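Relholm Grip Guard Kit for Two-Arm Disassembly Cells
Part no. RG-377 | Replaces RG-400 | In stock

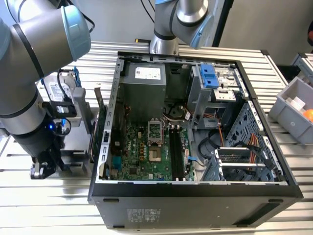
The Grip Guard Kit is a replacement set of jaw pads, a force-limiting spacer and a wrist cable clip for parallel grippers used in computer teardown and parts recovery. It was designed after a fault at our Sketley test shop in September and supersedes the older RG-400 pad set, which should no longer be used for pulling drives or expansion cards.

What went wrong

During a run of desktop towers, a gripper closed on a hard drive and reported a good hold. The pads had worn smooth at the tips and the drive slipped as the arm lifted. It dropped back into the case and landed on a power lead. The controller still read the jaws as closed on a part, so the arm carried on to the drop-off point with nothing in them. The second arm then moved in for its next step and struck the loose drive. The operator hit the emergency stop. No one was hurt. One gripper finger was bent and the wrist cable was pulled out of its connector.

Vandana Joshi, who ran the follow-up, found two causes. The RG-400 pads lose grip well before the wear line shows, and the hold check was made once, at closing, and never repeated during the lift. The wrist cable had also been left with enough slack to catch on the edge of a chassis.

What changed

The new pads are a softer compound with a cross-cut face and a wear line set 11 mm from the tip, where the RG-400 had it at the base. The spacer limits jaw travel so that a missed part brings the jaws to a hard stop and shows up as a fault. The cable clip holds the loop close to the wrist.

The kit does not fix the hold check. That is a controller setting, and it has to be changed by hand on any cell running Semwal software older than version 39. Turn on "Verify during lift" in the gripper menu for both arms. If the menu item is missing, contact support before running the cell.

In the box

Jaw pads, two pairs
Force-limiting spacer
Wrist cable clip with screws
Hex key
Printed fitting sheet

Fitting

Lock out power and air to both arms before you start. Remove the old pads, clean the finger faces and let them dry. Fit the spacer first, then the pads. Route the cable through the clip and move the wrist by hand through its full range — the cable should not pull tight or touch the jaws. Run one full cycle at low speed with a scrap tower and stay outside the guard.

Fits

Nuvovix parallel grippers, standard and long finger. Not for vacuum tools.

Returns

Unused RG-400 sets can be returned for full credit. Bent or cracked fingers should be replaced and not straightened.

Page updated 16 Oct 2018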